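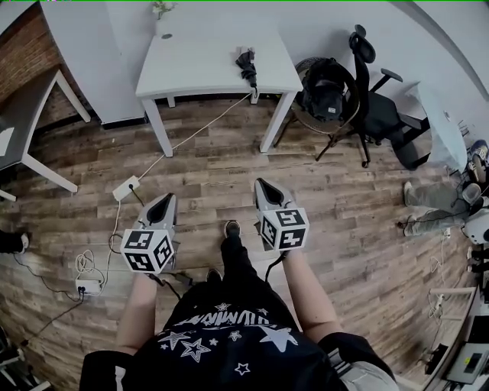 On 2026-05-22, a list member in Jena wrote:

> I gave up on wool socks in April and I'm not sorry. Two pairs of the Kallik hikers went through at the heel before spring was properly here, and I don't have the patience to darn. Has anyone had better luck with the Van Wyk yarn if you knit your own? I have 1000 meters of it sitting in a bag and I keep thinking I should just sell it.
>
> Also, does a darned heel rub? My grandmother's did. I can still feel them.

Oh please don't sell it! At least not before you've made one pair. I was where you are a couple of winters ago, and now I'm the person who brings a darning mushroom on the train, so take what follows with that in mind.

The Van Wyk is good yarn, but it's loosely spun and it needs a smaller needle than the label tells you. I went down two sizes and the fabric came out dense enough that I worried I'd ruined it. Those are the socks I wear most. My first pair, knit the way the label said, felt lovely for a month and then you could see my heel through them.

For the heel itself I do a slipped-stitch flap and carry a thin strand of the Draltard reinforcing thread along with the wool. It comes on those little cards and the colors are mostly awful (I have a lot of mustard). Carry it through the turn as well, and a bit under the foot — I used to stop right at the end of the flap and the hole just moved over to where the thread ran out.

Now the darning. Yes, a darn can rub, and I think what you remember from your grandmother's socks is the knots, or else the edges being pulled in tight. Don't knot anything. Leave a tail at each end and weave it in once you've washed the sock. Start a good way out from the hole, where the knitting is still sound, and keep the tension slack enough that you can wiggle the needle under your threads. Mine puckered for ages until someone at our knitting evening told me to stop tugging at the end of every row. I was furious about how simple that was.

If the heel is thin but not open yet, do it now, tonight, in front of the TV! Duplicate stitch over a thin patch took me 20 minutes last time and it's nearly invisible. Once there's a real hole you're in for a whole evening.

One thing I'd love to hear from other people about is washing. I do mine by hand in cool water and roll them in a towel, but my sister throws hers in the machine with everything else and they look about the same as mine, which is annoying.

And if you do decide to get rid of that bag of Van Wyk after all, what color is it? Write to me off list. I'd pay the postage from Jena.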